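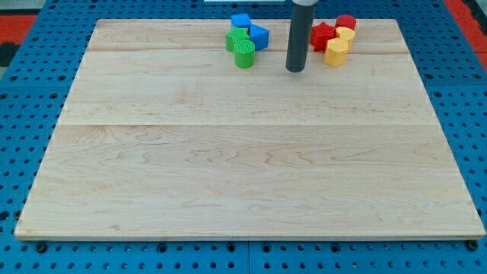 Diapositive 1. Poste de tri sur table : l'effecteur cylindrique au-dessus du plateau en bois, entre les blocs verts et bleus et les blocs rouges et jaunes.

Notes de l'intervenant
Perte de référence verticale sur un poste de tri : constat, analyse, mesures correctives
Laboratoire d'automatisation de Sosville, session technique de novembre

Ouverture
Remercier le comité de programme et les partenaires du site d'Assunção. Préciser que l'exposé porte sur un seul incident, survenu sur le poste de Sosville, et que le rapport complet a été transmis aux établissements du réseau. Aucune personne n'a été blessée. L'événement a néanmoins été classé en incident de sécurité, conformément à la procédure interne, dès lors que le bras a effectué un mouvement non commandé par l'opérateur.

Laisser la diapositive 1 affichée pendant toute l'introduction. Attirer l'attention sur la faible distance entre l'extrémité du cylindre et le bois : c'est de cette distance qu'il sera question. Rappeler la tâche : déplacer par poussée des blocs de formes et de couleurs différentes, sans saisie. L'outil ne doit jamais toucher le plateau.

Diapositive 2. Déroulement
Le poste fonctionnait sous le superviseur Nomum, en cycle automatique. La campagne prévoyait 2192 poussées. Au cycle 469, le contrôleur a perdu la communication avec le codeur de l'axe vertical, puis l'a rétablie. Le superviseur a interprété ce rétablissement comme un démarrage normal et a rechargé une valeur d'origine enregistrée avant le dernier changement d'outil. Le cylindre monté ce jour-là était plus long que le précédent de 3 mm.

À la descente suivante, l'outil est entré en contact avec le plateau et a poursuivi sa trajectoire latérale en appui. Deux blocs ont été projetés hors du poste. L'arrêt d'urgence a été actionné par l'opérateur. L'arrêt automatique sur effort, pour sa part, ne s'est pas déclenché.

Marquer une pause. Ce dernier point suscite en général des questions ; indiquer qu'il est traité à la diapositive 4.

Diapositive 3. Cause directe
La valeur d'origine était conservée dans deux fichiers distincts, l'un propre au contrôleur, l'autre au superviseur. La procédure de changement d'outil ne demandait la mise à jour que du premier. Tant que la liaison restait établie, l'écart demeurait sans effet. Il était présent depuis le montage du nouveau cylindre et aucun contrôle existant ne permettait de le déceler.

Ne pas présenter cette situation comme une erreur de l'opérateur. La procédure a été suivie dans son intégralité.

Diapositive 4. Défaut de la protection
Le seuil d'effort vertical avait été fixé à 60 N lors de la mise en service, pour un outil plus rigide utilisé à l'époque sur le site de Warncombe. Ce réglage a été repris à Sosville sans nouvelle validation. L'effort enregistré pendant le contact est resté inférieur au seuil du début à la fin. La protection a donc fonctionné conformément à son paramétrage, lequel était inadapté au poste.

Montrer la courbe d'effort. Signaler que l'échelle de temps commence à la reprise de la communication et que les échantillons antérieurs manquent.

Diapositive 5. Mesures appliquées
Toute perte de communication avec un codeur entraîne désormais un arrêt verrouillé. La reprise exige une prise de référence complète et une validation sur place.
La valeur d'origine est stockée en un emplacement unique, accessible en lecture seule au superviseur.
Le seuil d'effort est déterminé pour chaque outil, par essai, et consigné dans la fiche du poste.
Un écran de protection a été installé du côté de l'opérateur.

Diapositive 6. Points non résolus
L'origine de la coupure initiale n'est pas établie. Le câble a été remplacé à titre préventif ; l'examen de l'ancien n'a pas permis de conclure. Le site d'Assunção emploie la même version du superviseur et poursuit ses essais en vitesse réduite jusqu'à la remise de l'analyse.

En cas de question sur la reprise de la campagne : elle a été relancée depuis le premier cycle, les données antérieures ayant été écartées. En cas de question sur la responsabilité contractuelle, renvoyer à la direction de l'établissement.

Si le temps le permet, revenir à la diapositive 1 pour la discussion. Sinon, passer directement aux références documentaires, diapositive 7.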